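Prider Tabletop Clearing Set – data card

31/01/2021
By the Warkard data team
6 min read

Summary

Prider is a set of teleoperated manipulation episodes recorded on a two-armed robot with multi-fingered hands. Each episode covers one tabletop task on mixed household items. The set was gathered to train and evaluate imitation policies on objects that vary in stiffness, from rigid containers to cord and soft packaging. It contains 3,038 episodes after filtering.

The card covers release 2. Release 1 used a different episode index and the two should not be merged without running the Kombo conversion script first.

Contents

Episodes are grouped into 18 task families. A family is defined by its instruction template and not by the objects, so the same item can turn up in several families. Each episode folder holds:

- head view video, colour only
- joint positions and commanded joint targets for both arms
- finger joint positions for both hands
- the instruction string, in English
- a success flag and a free-text operator note

There is no depth stream. Wrist views were recorded for part of release 1 but were dropped from release 2 after sync errors could not be repaired.

Collection

All episodes were recorded at the Warkard lab on one robot. Operators worked in pairs – one driving, one resetting the table and entering labels. The person resetting drew objects from a bin and placed them without a template. Placement was constrained only by reach. An operator could reject a layout if the target object was out of reach for both hands, in which case the layout was redrawn and no episode was logged.

The robot starts each episode from whichever pose the last reset left it in. We tried a fixed home pose early on and found that policies learned to wait for it. Start poses are stored in the first row of the joint file.

An episode ends when the operator presses the stop pedal. Trailing idle time is trimmed to a short fixed margin. Pauses in the middle of an episode are kept, including those where the operator was plainly reconsidering a grasp.

Labelling

Success was judged by the resetting operator at the end of the episode, then checked against the video by a second labeller. Where the two disagreed, the episode went to a third pass. Of these, 93 remained unresolved and carry the flag value "unclear". They are included in the release but left out of the default training split.

Instruction strings use plain object names. Colour is added only where two objects of the same type share the table. Brand names and printed text are never used, even when legible in the video.

Deformable items

Rope, bags and cloth make up nine of the task families' target objects. They account for most of the failed episodes. Rope is the hardest case: the hand tends to close over a coil without catching every strand, and the free end drags through neighbouring objects on the lift. Grasp labels for rope mark the first closed-finger contact and say nothing about how much of the cord is held.
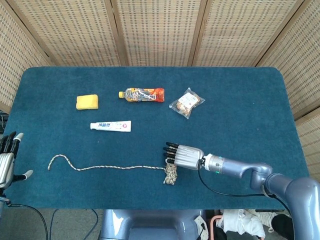
Figure 1. Head view, rope family. Right hand on the knotted end; sponge, bottle, bagged snack and toothpaste tube also on the table.

Known issues

- Transparent packaging is under-segmented by the masks supplied in the Cerkis add-on. Treat those masks as rough.
- Cables enter the head view in many episodes. They have not been masked out.
- One hand is often only partly in view while the other works. Finger states should be read from the joint files and not estimated from video.
- Background and table covering vary little. Do not expect policies trained on this set alone to transfer to other rooms.

Splits

Train, validation and test are divided by recording session. A random split by episode leaks layouts, as consecutive episodes frequently share most of their objects.

Licence and contact

Research use only. Report labelling errors through the tracker with the episode ID and frame number.

Last updated: October, splits section and mask note revised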